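Can machines fold laundry yet?

hgosselin
Shop floor, yes, if the part is rigid and fixtured. Laundry, no. I ran a Plandell arm on flat towels and timed it at 32 seconds each. Knits stalled it.

dogbe_f
Disagree. 32 seconds unattended beats my ten attended. Cycle time is the wrong metric.

hgosselin
Unattended until the first mispick. I logged 11 in 263 towels, and each one needed a person.

dogbe_f
That's a grasp problem. Narrower fingers fix most of it.

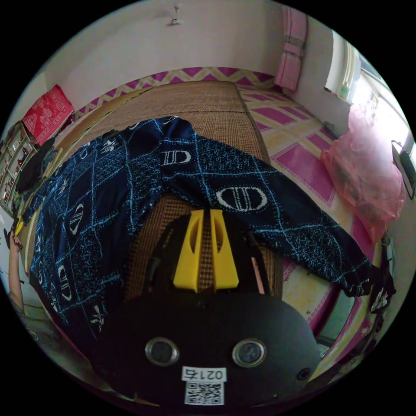
Posted by Mariama Wumbei, 17 January 2025

Narrow fingers help at an edge. Try a dark knit laid flat on a woven mat, with logos all over it. Finding the hem comes first, and a line grid gives you plenty of false lines. I'd put knits well behind towels.

dogbe_f
Fine on knits. I still want the towel numbers rerun.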